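Sandoveck town song - who actually sings it, and where do I get a copy?
Local Music > Festivals and Events
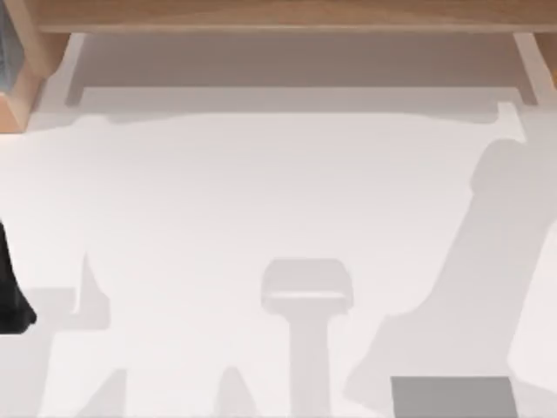

mmathur
Where can I buy the new Sandoveck Harvest song on CD?

skamusau_records
At the counter of our shop on Cozma Street, or from the merch table during the October festival. We pressed 300 and the band kept 60 of those for relatives, which tells you something about the size of the accordion player's family.

mmathur
Thanks. My mother doesn't do streaming. She doesn't really do CDs either, but she has a player and she's proud of it.

ivars_s
I was at the launch on Tuesday and I'd save your money. It's called "Sandoveck Harvest" and the word harvest doesn't turn up until the last verse. Before that it's mostly a guy missing his bus.

RubaH
The bus is the point, Ivars. Everybody who grew up here has missed the 428. My kids had the chorus down before we got back to the car, and they've sung it through every meal this week. I wouldn't call that a recommendation exactly, but it's catchy.

ivars_s
So is pink eye.

drako_fan
Is this the same Ecaterina Ardeleanu who used to sing with Drako? Because if so I'm buying two.

skamusau_records
Same one. She wrote the words, Smaranda Bratu wrote the tune and plays accordion. They recorded it in the back of the dry cleaner's after closing. There's a hiss in the second verse that I'm told is a pressing machine cooling down. They decided to keep it.

drako_fan
Best percussion Drako ever had was a broken radiator so this is a step up

ivars_s
Can I make a serious complaint for a second? The festival already had a song. The old waltz. My grandfather played it on the bandstand every year and people knew to take their hats off. Now we get a drum machine and a bus.

old_bandstand
I played that waltz for years and I can tell you they took their hats off because it was long and they were hot.

RubaH
They're still doing the waltz! It's on the program, right before the pie auction. The new one closes the night. You can go home before it starts, Ivars, plenty of people do once the pie's gone.

ivars_s
I'll stay. I want to be annoyed in person.

mmathur
Update: went down to the shop and got one. Mom has played it four times. Her review is that the girl has a nice clear voice and the boy should have left the house earlier. She also wants to know if there are printed lyrics, since the booklet only has thank-yous in it.

skamusau_records
Yeah, we ran out of room. There were a lot of thank-yous. Smaranda has the lyrics typed up and I can leave a photocopy at the counter under your name.

mmathur
That'd be great. Large print if the copier does it.

skamusau_records
It does large and it does crooked. You'll get both.

drako_fan
any chance of vinyl

skamusau_records
Ask me after I've sold the CDs.

ivars_s
Third verse, by the way, he says "Cozma Street" and rhymes it with "frozen feet." In October. It doesn't freeze here in October.

old_bandstand
You've listened as far as the third verse, then.

ivars_s
My wife bought one.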